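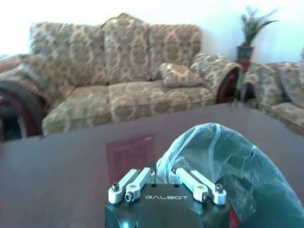

How to fold plastic bags so they stay folded

I have tried most of the bag-folding methods that get passed around, and I don't believe in most of them. The tube made from an old sock holds nine bags and then jams. The one where you roll five together and pull them out like tissues worked for me exactly once. What follows is the plain triangle fold, which I resisted for years on the grounds that life is short. It does save space. Whether it saves time is another matter.

What you need

A hard, smooth surface. A polished table is better than a bed or a carpet, whatever the videos show. Clear an area a bit longer than the bag.

Bags with handles. The thin, see-through kind folds smaller but slides around more. Thick store bags with a stiff bottom won't fold this way at all.

Steps

1. Shake the bag out and look inside. Receipts and onion skins make lumps, and crumbs bring ants. If it has a hole, put it with the recycling and move on.

2. Lay it flat with the handles away from you. Find the side pleats and tuck them back in. If you skip the pleats the rest will be crooked.

3. Push the air out from the closed end toward the handles with the side of your hand. You won't get all of it. A thin bag puffs up again as soon as you let go, so go over it a second time and keep one palm down.

4. Fold it in half lengthwise, then again, until you have a strip as wide as three fingers. Some people insist on an exact width. I have measured and it makes no difference.

5. Starting at the closed end, fold the corner over to make a triangle. Keep turning the triangle up the strip, pressing each time.

6. When only the handles are left, trim nothing. Tuck them into the pocket formed by the last fold.

Does it hold?

Mostly. I folded 40 bags last September and put them in a shoebox. By spring 11 had come undone, nearly all of them the very thin type. My neighbor Milagros Calimlim puts a rubber band on hers, and at that point I would say you may as well scrunch the bag up and band it.

I would also ignore the claim that ironing bags under a towel helps. It melted one of mine to the towel.

Storing them

A shallow box beats a deep one. Stand the triangles on edge in rows and take from the front. When the box is full, stop keeping bags.

Last updated 7 May 2018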